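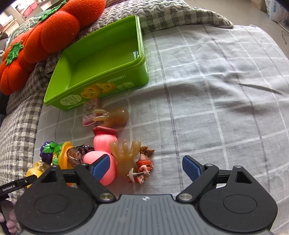
Olton bedspread in light gray grid, with a gray-and-white quilted blanket.

# Olton Bedspread, Item 442

The Olton is a lightweight woven bedspread for everyday use. It goes over a sheet and blanket in cool weather and can be used by itself in summer. It is flat on all four sides, with no ruffle and no fitted corners, so it works on beds with or without a footboard.

**Price:** $59, any size 
**Sizes:** twin, full, queen 
**Colors:** light gray grid, navy grid, plain oatmeal 
**Fiber:** all cotton 
**Care:** machine wash, tumble dry low

## The fabric

The cloth is woven by Covano, the same mill that makes our Prusia table linens. It is a medium-weight plain weave. The pattern is woven in with dyed yarn. On the light gray version the grid is white and there are darker gray stripes as well. The navy version has the same grid in a lighter blue. The oatmeal has no pattern.

Cotton of this weight wrinkles. If you want it smooth, take it out of the dryer a little damp and spread it on the bed to finish. It can be ironed on the cotton setting, but most customers don't bother.

The fabric is stiff when new and softens with washing. We washed a light gray twin 40 times before we put the Olton in the catalog. The hems held, and the gray was a shade lighter when held against an unwashed piece. The navy fades faster, especially in a room with strong sun.

## Fit

The queen hangs 26 inches on each side on a standard mattress without a pillow top. That is enough to cover the side rail on most frames but it will not reach the floor. If your mattress is extra deep you will lose some of the drop, and you may want a bed skirt.

There is enough length to fold the top edge back over a pillow. If you would sooner tuck the pillow under and wrap it, order one size up.

We do not make a king. Covano's looms are not wide enough to weave one in a single piece, and we don't want to put a seam down the middle of the bed. Customers with a king bed have used the queen as a topper over a larger blanket.

## Washing

- Wash before first use, in cold water, alone or with like colors.
- Use a mild detergent. Do not use chlorine bleach on any color.
- Shake it out before drying so it doesn't ball up in the drum.
- Tumble dry low, or line dry out of direct sun.
- Expect slight shrinkage in the first wash. The sizes we list allow for it.

The twin and full fit in a regular home washer. The queen fits too, but it should go in by itself. In a small top-loader the queen can bunch to one side and throw the machine off balance, so stop the cycle and even out the load if you hear knocking.

Crayon and washable marker come out of the light gray with a cold soak and a second wash. Ballpoint ink usually does not. For greasy spots, work a drop of dish soap into the cloth and let it sit for an hour before washing.

## Goes with

**Pal pillow sham.** Same cloth as the Olton, in all three colors, with an envelope back. There are no buttons or zippers. Sold singly.

**Pal bolster cover.** Oatmeal only. The bolster insert is not included.

Pal covers are cut from separate bolts. If an exact color match matters to you, order them together with the bedspread and ask for the same dye lot in the comments line of the order form.

## Questions we get

**Is it warm enough for winter?**
By itself, no. It is a single layer of cotton. Put a blanket or comforter under it, or fold one at the top of the bed.

**Does it snag?**
It is a fairly tight weave and does well with pets, but claws can pull a thread. Don't cut a pulled thread. Work it back through from the underside with a blunt needle.

**Is the back different from the front?**
On the grid colors both sides show the pattern. The hem is folded to the back, so you can tell which side is which up close.

## Ordering and returns

Light gray and oatmeal are in stock in all sizes. Navy queen is back-ordered, and we will not charge your card until it ships. The full size in navy was restocked in May.

Unwashed bedspreads can be returned for a refund or exchange. Once washed, we take them back only for a flaw in the weaving or hem. Please include the packing slip.

Page updated 25 August 2003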